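Open day at the Fundden hall, Pluvska

July 8, 2025
Filed under: Trips, Robots

So I finally got myself to the Fundden open day! I missed the one in February with a cold and have been grumbling about it ever since. It's an easy trip if you take the Imhof bus and get off at the last stop, then walk back past the tile warehouse (the sign for the hall is on the wrong side of the building, so keep going until you see bikes).

They take visitors in groups of 11, and you get a sticker with your group color. I was in the yellow group with a bunch of very tall engineering students, which meant a lot of standing on my toes.

The first half hour was a talk with slides. I'll skip most of it, but the part I liked was about how they don't program the arms to do a chore step by step. Somebody steers a pair of arms through the chore, the cameras and the joint positions all get saved, and that's one example. Then they reset the table and do it again. And again. The chore on the day we came was putting caps into clear plastic bins, and the running total on the whiteboard for it was 2271 examples. I said "is that a lot?" out loud and got a laugh from our guide, who told me the first model they tried had 900 and it was pretty hopeless with anything made of cloth. 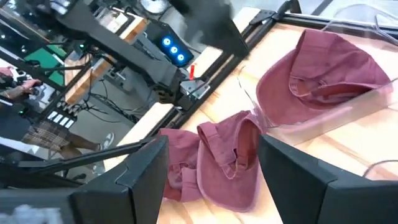
I asked why caps, of all things. I figured they'd start with blocks or something. They did, years ago, and blocks got boring because a block is the same shape however you drop it. A cap flops. The brim is stiff and the rest of it isn't, and there's the strap at the back to get snagged on, so every pickup is a little different and you really want the examples to cover all of that. The people steering are told not to make it too neat, either. If a grab goes badly they keep recording and fix it, so the model gets to learn what fixing it looks like. I loved that.

Clear bins are apparently a whole headache of their own. Cameras have a rough time with see-through plastic, and what they get is mostly shiny edges with whatever's behind showing through. One of the tall students wanted to know why they don't just paint the bins, and the answer was that people's houses are full of clear bins, so tough luck.

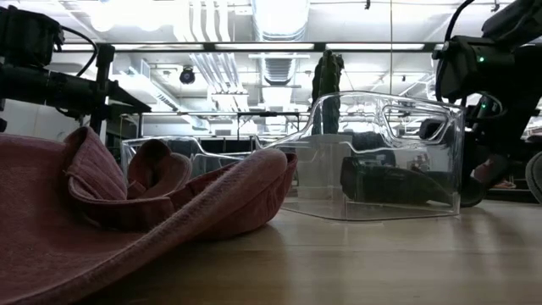 After that we got to have a go ourselves, on a practice station in the next room where nothing gets saved (phew). You get six minutes each. The controls come from a company called Vongate and they're basically two handles that you move the way you want the grippers to move, with a squeeze for closing. I thought I'd be good at this because I knit. I was not good at this! The left hand was fine, but my right kept drifting down and bumping the table, and by the time I'd got hold of anything my shoulders were up around my ears. The people who do it all day swap out every hour, and I can see why.

Things I'd pass along if you're thinking of going: book the morning, the afternoon groups looked packed. Wear flat shoes, there are cables. Coffee is free but the machine only does the small cups. Photos are fine in the main hall, not in the room with the screens. And ask questions, because the guides were lovely and clearly would have kept talking well past the end of the slot.

Next open day isn't on their page yet. I'm going back, I want another try with that right hand.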